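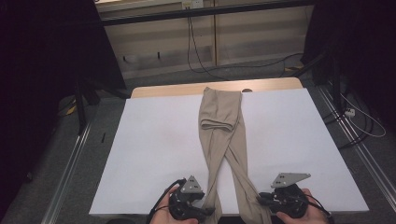 Ciltgate, May

4.2 Trousers, and why they resist a theory of folding

Figure 3. Beige trousers on the folding board, top section doubled over, legs crossed.

Most written advice on folding begins with the garment already flat. This is a bit like a recipe that begins with the cake already baked. In the household manuals we reviewed for Section 2, the trousers are face up, the legs are parallel, the waistband is square to the table, and the reader is told to bring the left leg over the right. We found very little on how the trousers were supposed to get into that condition, and the manuals' authors seem to have assumed a valet.

Our own interest is in the stretch of work that comes before the first fold, which we call settling. A garment is settled when a person could fold it without first having to correct it. Towels settle more or less by being dropped. Shirts take some coaxing at the sleeves. Trousers are the difficult case, and the arrangement in Figure 3 shows several of the difficulties at once. The waistband end lies at the far side of the board and the hems at the near side, so in the broadest sense the garment is the right way round. Past that point things are less encouraging. The top section has folded over on itself and made a rounded lump of doubled cloth, and below it the legs cross in a long X.

We coded arrangements of this sort as "crossed, with flap". The two faults are separate, and the order in which they are dealt with matters more than we expected. Participants who uncrossed the legs first often had to do it again, as pulling the flap out toward the waistband dragged one leg back across the other. Participants who opened the flap first had a longer reach but usually handled each leg only once. Asked which order was sensible, almost everyone recommended the one they had just used, including those who had used both.

The cloth has opinions of its own. Thin fabric with a slight sheen, like that of the khaki pair in the figure, slides readily over itself, so a leg can be moved with very little effort and will go on to settle somewhere the folder did not choose. It also keeps loose wrinkles along the leg, and these tempt people into smoothing. We logged smoothing separately from settling, on the grounds that it rarely changed the shape of anything. Cuiping Tan, who coded the bulk of the trouser trials, proposed the label "consolation strokes" for passes of the hand over cloth that was already as flat as it was going to get. The label did not survive our first reviewer, but the category did.

The sample for this part of the study was 535 settlings by 63 adults, all of whom said at intake that they folded their own laundry. We did not test this claim before admitting them and in a few cases we regret it. Each person worked through a mixed pile at a table fitted with a white board, which gave a plain ground against pale and dark garments alike. The board is smooth, and this probably flatters our results. At home a good deal of folding is done on a bed, where the doona grips the cloth and the whole surface dips toward whoever sits down on it. The Kodholm study used beds throughout and reported far more refolding than we did. Peng, working on carpet, reported more again, along with complaints about knees.

Length is the other problem. Adult trousers laid out in full will overrun a surface that handles everything else in the basket, and in Figure 3 the hems run past the near edge of the board. We saw three responses to this. Some participants slid the whole garment away from themselves until the waistband drooped over the back of the table. Some turned it sideways, which traded one overhang for another. The rest left the hems where they were and folded upward from the knee, treating the surplus as a matter for later. This last group was quickest, and its piles were the ugliest. When we asked whether the ugliness bothered them, one man replied that the drawer had a front on it.

We had planned to score finished folds on the 40-point neatness scale from the Plendumley home economics syllabus. The scale deducts four points for a crease that does not run true and makes no allowance for trousers that had no true crease to begin with. Casual trousers did so badly under it that a towel rolled into a ball would have outranked them. We dropped the scale for this garment and had pairs of raters sort the results into "would put away" and "would not put away". Agreement between raters was good, except for those who lived together.

Two limits should be noted. Our piles held no children's trousers, which are short enough to escape most of the trouble described above and arrive inside out often enough to make up for it. We also asked people to fold in silence, and several told us afterwards that they would normally have had the radio going. We do not know what effect the radio has on crossed legs. Section 4.3 turns to fitted sheets, where the notion of a settled state has to be given up altogether.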